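Search this site Enter keywords Go

Print this page | E-mail this page

Reading time: 2 minutes

Small Wind Charging for a Remote Pump Station
Student project report, Folasade Tijani and Babatunde Effiong
Nov 14, 2021

1. Purpose

The Tusstead pump station runs a water level logger and a radio from a lead-acid battery. The battery was being swapped by hand. We tested whether a small wind turbine could keep it charged.

2. Equipment

The turbine is an Aasen three-blade unit on a guyed steel mast. Its output passes through a rectifier and a Drarkano charge controller to the battery. A dump resistor takes the excess when the battery is full. Wind speed was read from a cup anemometer mounted 2 m below the hub. The logger recorded wind speed, battery voltage and charging current.

3. Method

Logging began in April and ran for 27 days. Records with a frozen anemometer or a missing current value were removed before analysis. Energy was found by multiplying voltage by current and summing over each interval.

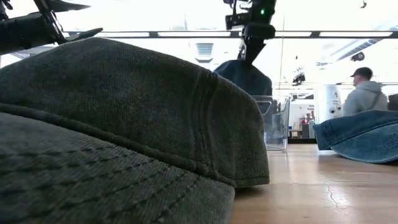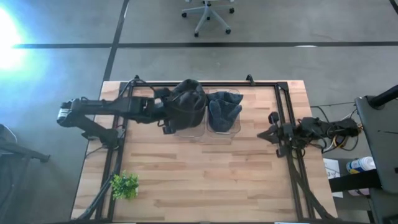
Fig. 1 (first picture). Olive-green cap on the wooden tabletop. Fig. 2 (second picture). Table with black extrusion frame, from above.

4. Results

The turbine delivered 700 Wh to the battery over the test. The load used 238 Wh in the same period, so the balance was positive even after allowing for battery losses. Output was uneven - most of the energy came in a few windy spells, with long calm gaps between them. Battery voltage stayed above the cutoff throughout.

5. Sources of error

The current sensor had a small offset at zero, which we subtracted. The anemometer sits partly behind the mast when the wind is from the north, and readings from that side are low. We did not correct for this.

6. Further work

The Umudar site has the same load but more trees to the west. A taller mast would be needed there, and the guy anchors would have to be moved. Winter data from Tusstead should be collected before the battery size is reduced.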